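## Needle and thread: notes from the June suturing days

If you missed the suturing days at Piltambridge in June, you missed a good one! We had the big skills room for both days, the one with the decent lights, and by mid-morning every bench was taken and people were leaning over each other's shoulders to look at stitches. I have been going to these for years and I still come home wanting to tie knots in everything in the house.

The theme this time was fine closure – small wounds, thin thread, short bites. It sounds narrow, but it kept a full room busy for 2 days without anybody drifting off to the coffee table early. The first morning was all thread handling. How much tail to leave, how to pull through without sawing at the tissue, and when to stop pulling (sooner than you think). The thinner the suture, the more it shows up your habits. A heavy thread forgives a little tug at the end of the pass. A fine one cuts straight through the edge and you get to start over, a centimeter farther back, with everyone watching.

After lunch we moved on to closing a straight incision with single knotted stitches, one at a time, and for me this was the best part of the whole event. There is something very satisfying about watching two edges come together. You place the first stitch, tie it, and then spend far too long deciding where the second one should go. The advice from the Cleritz group was to look at the edges before looking at the needle. If they roll inward, take them out and go again. If they stand up slightly, leave them alone and carry on.

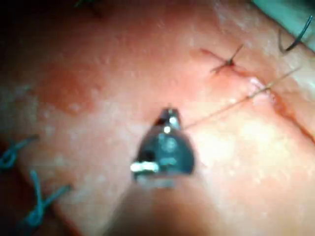

*Fine work up close: the thread runs from the driver's jaws into a small pucker at the wound edge, with a tied knot above the incision.*

Glare got a lot of discussion too, more than I expected. Moist tissue throws light back at you from every little bump, and a fine thread can vanish completely against a bright patch. Several people found that they were following the thread by feel of the motion and by where it ought to be, which works right up until it doesn't. The tips that got written on the board:

- Bring the light in from the side and turn it down a notch.
- Find the entry point first and trace the thread back from there.
- Keep the tails of finished knots lying away from the next stitch.
- Stop and wipe the lens. Then wipe it again.

On the second day there was a long session on tension, led by the team from Verschueren, with practice pads for everybody and a great pile of spare thread in the middle of the room. We went through 200 packets! I would happily have sat there for another afternoon. The exercise was simple: close the same short cut three times, once too loose, once too tight, and once so the edges just meet. Doing it wrong on purpose is oddly helpful. My too-tight row looked like a badly laced shoe, and after that I could see the same thing starting to happen in my "good" row and back off.

We had 59 people signed up this year, including 11 who had never held a needle driver before, and by the closing session the beginners were tying flat, tidy knots and showing them off to anyone passing by – quite right too.

The practice pads left over have gone to Rundau, where the evening group will be using them this fall. If you'd like to borrow a set for your own bench, reply to this newsletter and say how many people you have. The handout on knots is being retyped (the drawing for the third throw was printed upside down, sorry to everyone who followed it faithfully) and will go out with the next issue.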